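Brumier Fitted Sheet, Queen, White

Item 505
Sheehan Home Goods, Natville
Page updated 2025-08-11

In stock. Ships from the Natville store, or pick up at the side door.

Plain white fitted sheet. Cotton percale, crisp not silky. If you want the shiny hotel kind look at the Ullimetti sateen instead, different page, costs more. Brumier is the one we reorder most. Gets softer after a few washes, stays cool in summer.

Elastic goes all the way round, not just the corners. Fits mattresses up to normal pillow-top height. If yours has a thick foam topper measure first please, we get a lot of returns on that. Tag marks the bottom right corner so you're not spinning it round the bed at midnight.
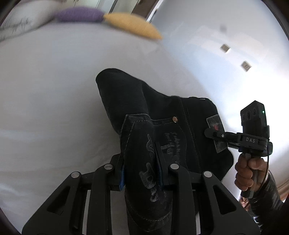 Washing. Warm, with other whites. Keep new jeans and dark towels out of the load, dye will transfer and we can't take it back for that. No bleach unless you have to, it weakens the elastic. Tumble low, pull it out while it's a tiny bit damp and put it straight on the bed. Most creases drop out overnight. Iron if you must.

Shrinkage: a little on the first wash, allready allowed for in the cut. Hot washes will shrink it more.

Sizes
Twin, full, queen, king. No split king from this maker, sorry, we asked. Cal king is special order, comes in with the January shipment.

Colors
White only on this page. Oatmeal and slate are listed seperately.

What's in the pack
2 fitted sheets. Pillowcases and top sheet sold on their own.

Returns
Unopened, any time with receipt. Opened but unwashed, store credit. Washed, no, unless a seam has gone, then bring it in and we'll swap it. Seams are double stitched and we don't see many.

Old stock note: packs with the blue label are the previous weave, slightly heavier. Same size, same care. Sold at a discount while they last, ask at the counter. Don't mix a blue label with a new one if you're fussy, you can feel the difference.

Goes with
Brumier flat sheet, white
Brumier pillowcases, pair
Ullimetti mattress protector, quilted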